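Tomatoes going soft in the bowl – what do you line yours with?

Kitchen and Larder > Storage > Thread 1263

ouellet_allotment
Posted 17th March

We have always kept tomatoes in a bowl on the worktop. Lately the ones at the bottom have been going soft on one side and two have had mould where they touched the china. The bowl is an old Plaketti one, glazed all over, quite deep. These are shop tomatoes obviously, nothing of mine is ready for months yet.

My sister says to put kitchen roll under them. My husband says to put them in the fridge and stop fussing. Does lining the bowl make any difference, and if so with what?

marrowfat
Fridge. Ours last 12 days in the salad drawer and I couldn't tell you the difference in taste once they are in a sandwich.

Gandar
I could tell you the difference. A cold tomato tastes of water and the texture goes woolly. If you must put them in the fridge, take them out the night before you want them.

On the bowl question, yes, line it. The trouble with a glazed bowl is that any damp sits at the bottom with nowhere to go. I use plain white tissue paper, the sort that comes wrapped round shoes. Don't smooth it flat. Crumple it up first so that it has some height to it, and the fruit sits on the creases.

marrowfat
Woolly is what you get from cheap tomatoes in winter. The ones I bought in January were woolly before they went anywhere near a fridge.

pip_and_stalk
Tissue works but it goes to mush if one splits. I had a whole layer stuck to the bowl and had to soak it off. Kitchen roll is stronger. Fold a sheet in four, put it in the bottom, change it when you do the shopping.

How many are you putting in? Yours sounds deep and I think that is most of your problem. Mine are in one layer, never more than 5 at once, and I hardly lose any.

ouellet_allotment
More than that. We fill it. It is usually tomatoes with whatever else wants using up on top, peppers or a few satsumas.

pip_and_stalk
Then it's the weight. The bottom ones are being squashed. Get a wider bowl and keep the deep one for onions.

Gandar
Agree about one layer. I'd also keep the satsumas out of it. One bad satsuma will take its neighbours with it, and you don't see it because the mould starts underneath.

teasel
We had the same question at home so I moved ours out of the deep dish into a white one that is wide and round, with a little foot under it. Paper in the bottom, crumpled as Gandar says. It has been like this since the weekend before last and I haven't thrown anything out yet, though I also bought fewer, so make of that what you will.

I leave the paper too big for the bowl on purpose. It comes up over the rim at the side and I can pull on it to lift the lot out when the bowl needs wiping.
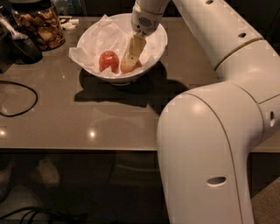 teasel

The red tomato on the left is the ripe one and will be eaten first. I keep a bit of paper between it and its neighbour so that the skins aren't touching. It does look a bit untidy with the flap hanging over the edge but it is only the kitchen. The paper isn't as pink as it looks there, we have very yellow bulbs and everything on that worktop comes out warm. It is plain white.

marrowfat
Two things in a bowl that size? Of course they don't go off. You could keep them in a hat.

teasel
There are usually more. We had eaten the rest.

pip_and_stalk
I like the gap. That is what I was getting at with the single layer. Does the paper not slide about when you take one out?

teasel
Not so far. I think the crumpling stops it. When I tried it flat it moved every time.

fadell_road
Coming at this from the other side, I gave up on paper altogether. You end up buying it, changing it and putting it in the bin, all to save one tomato. I use a wire basket and the air gets round everything. Cost me nothing as it was my mother's.

Gandar
Wire marks them. I had a basket for years and every ripe tomato had a line pressed into it by the second day. Fine for lemons.

fadell_road
Not if you put them in a bit underripe. Stalk side down, leave them alone. The people who get lines are the ones who keep picking them up and squeezing them.

pip_and_stalk
Stalk side down is good advice whichever container you use. It stops them rolling too.

ouellet_allotment
Thanks all. I have put the Plaketti bowl away for onions and am using a wide pasta dish for now, with kitchen roll as I had no tissue in. Crumpled, one layer, stalk side down. The satsumas are on the windowsill.

My husband has put three in the fridge so we will see which ones go first. I'll come back and say.

marrowfat
My money is on the fridge.

Gandar
They'll last longer, I never said they wouldn't. I said they'd taste of nothing. Get him to try one of each with his eyes shut.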